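4.2 Do slot labels help?

Trade guides, the Bravance repair handbook among them, claim that printed slot labels keep people from seating a card in the wrong place. We doubt it. The claim rests on one shop count from Gillies, 200 repair tickets long, with no control group. Tickets record what the technician chose to write down, and a card moved to the right slot before power-on leaves no ticket at all.

Our own trial used 18 office desktops and 2 technicians, too few to settle the matter. Both said they went by slot length and color first and read the print only when stuck. Self-reports of this kind are weak evidence, and we treat them as such. Still, they fit what the boards look like once a case is open (Figure 2). 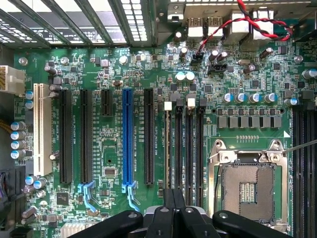 Prelley, October 18, 2024

Figure 2. Expansion slots on a green board. The blue x16 slot stands out at once; the label beside it, "SLOT3_PCIe3x16", is small and set vertically, as is "SLOT5_PCIe2x4".

A label that must be read sideways, in small type, between two slots may do less than its supporters think. The Mumotis checklist, revised in January, repeats the claim without a source.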